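To: villalobos-residency-list
Subject: Re: Travel writing residency in Villalobos: fees, lodging and submission of drafts

Dear list members,

The program office has received several messages on the points raised below and is replying to the full list so that all accepted participants have the same information.

On Monday a participant wrote:

> I have been accepted for the November session and would be
> grateful for clarification on three matters before I book my
> flight. First, the acceptance letter gives the residency fee as
> 657, while the web page still shows 60 as the amount due. Second,
> it is not clear whether lodging is with host families or in the
> Clondulthorpe building. Third, does the magazine hold rights to
> work that it does not publish? I would also like to know if
> photographs count toward the final submission.

The amount of 60 shown on the web page is the registration deposit and is deducted from the residency fee of 657. Both amounts are in dollars. The deposit is due on acceptance. The remainder may be paid in full or in two parts, provided that the second part reaches us before the opening session. The wording of the web page will be corrected.

Lodging for the November session is with host families in the old quarter of Villalobos. The Clondulthorpe building houses the newsroom and the editing desks and has no bedrooms. Breakfast is provided by the host family; other meals are at the participant's expense. Participants who prefer to make their own arrangements may do so, and in that case 232 will be deducted from the fee. Please notify the office in writing before making any booking, as host families are assigned early.

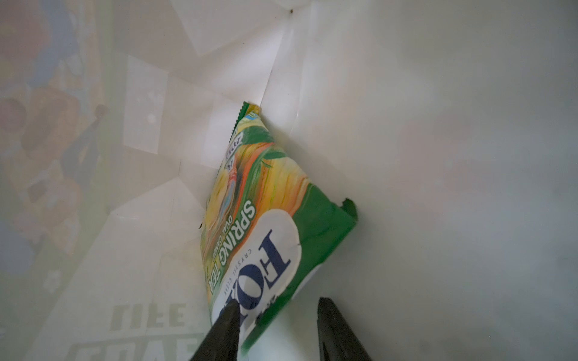
With regard to rights, the author retains ownership of all work produced during the residency. Skindus, as publisher of the magazine, asks for first publication rights to the pieces it selects. Work that is not selected is released to the author when the issue closes, and may be offered elsewhere without further permission. Translations are covered by a separate form, which the office will send to those concerned.

Photographs are welcome and are reviewed by the same editors, but they do not replace the written portion. Each participant is expected to submit one feature on a craft, a trade or a neighborhood, and one shorter piece on a subject of his or her choice. Captions must give the place and the names of the persons shown, with their consent. Drafts are to be uploaded to the Grokis folder by 6 p.m. on the day they are due. Drafts sent by e-mail will not be logged.

Participants who require a letter of invitation for their visa should send a copy of the passport page to the office. Travel insurance is not included in the fee and must be arranged individually. Proof of coverage will be requested on arrival, at Room 245 of the Clondulthorpe building, where registration opens at 9 a.m.

Questions on editorial matters may continue to be posted to this list. Questions on payment, including requests for receipts, should be addressed to the office directly.

Sincerely,

The Program Office
Skindus Travel Writing Residency, Villalobos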